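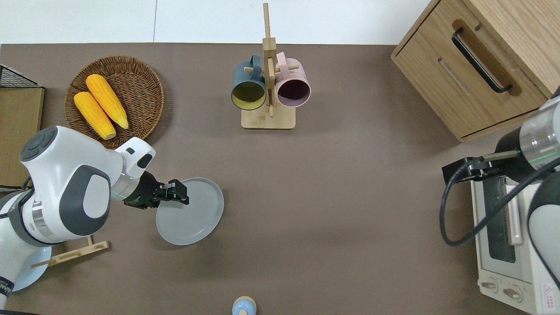 Station Four, Amar Building. The left arm holds the gray plate.

NOTICE TO ALL DEMONSTRATORS
Issued February 12, 2021

The Gruser Institute requires each demonstrator to complete 278 accepted sequences before certification. Aishwarya Shetty had completed 277.

She took her place at the controls at the appointed hour and signed the register. The task, as set out in the Galindo Manual, was the transfer of one plate to the rack. The operator was to guide the left arm by remote control. The right arm was to remain at rest near the toaster oven. Conversation was not permitted.

The Institute had observed that Ms. Shetty's sequences were slow. A review of her file found that she paused before each release, and that the pause served no purpose recognized in the Manual. She had been notified of this in September and had acknowledged the notice in writing. The pauses continued.

On this occasion she closed the gripper on the rim, lifted the plate, and held it level above the table. The supervisor recorded the time. Ms. Shetty was asked whether there was a fault. She replied that there was none.

"My mother waited like that," she said. "She listened for whether anyone was still eating."

The supervisor reminded her of the rule regarding conversation. She lowered the plate into the rack, opened the gripper, and withdrew the arm. The sequence was accepted, and her certificate was prepared the same afternoon.

The trained system, designated Drovico, entered service after 383 sequences from other stations had been added to hers. Inspectors have since submitted one finding. Before releasing a plate, the system stops for a moment and holds it still. The Institute has considered a correction. Pending a decision, demonstrators are instructed not to remark upon the pause in the presence of visitors.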